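The Shaving Inheritance

1. The Will

When Uncle Lyle's will was read, Teresa Seixas got the house on Šimek Street, her cousin Indrek got the car, and Bohumila got the beard.

"The upkeep of the beard," said the lawyer, turning the page over in case it improved. Lyle Tran had grown it for 30 years and entered it in the Tanlow county fair each May. It had placed second every time. He wished it shaved off before burial, and he wished Bohumila Kollár to do it, as she had once told him at a christening that it made him look like a hedge.

"I was being polite," said Bohumila. "Is there money?"

There was 81 dollars. She took it in cash.

2. Supplies

She went to the drugstore and stood in the aisle for the better part of an afternoon. There were razors for sensitive men and razors for men who climbed things. None of them mentioned the dead. A clerk asked whether it was for her husband.

"My uncle," she said. "He's not fussy."

She came home with a razor, a can of foam and a bottle of aftershave that Indrek said was a waste.

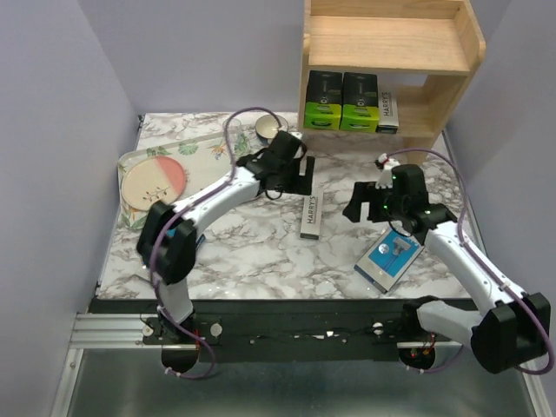

A Harry's box, upright on the marble pattern.

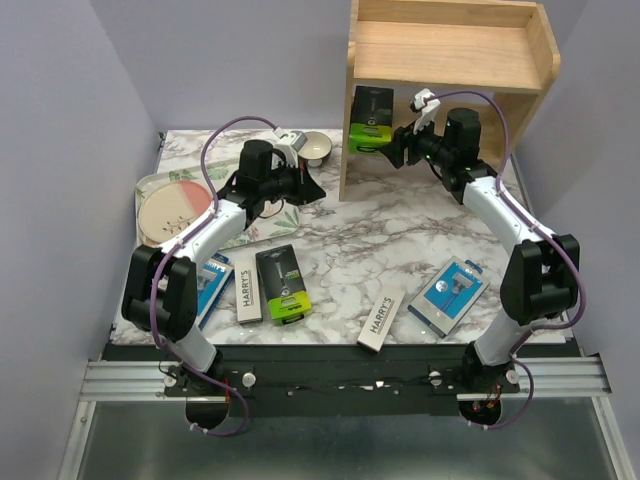

3. The Shave

The undertaker in Virnlow gave her a stool and a good lamp and left quickly. It took two hours. Under the beard Lyle had a small, reasonable chin, much like her own, and a scar she remembered him blaming on a bear. It was the size of a pea.

"Some bear," said Bohumila, and rinsed the blade.

She found herself telling him things. The roof leaked. Indrek had already dented the car. Teresa was going to paint the house a color called Prostent, a sort of tired green, and no one in the family had the courage to stop her.

When she was done she put on the aftershave, a little too much, the way he used to at Christmas.

Teresa came by at four to see how it had gone. She looked at him for a long time.

"Who's that?" she said.

Bohumila put the beard in a shoebox. The fair was in three weeks, and she had already asked for the entry form.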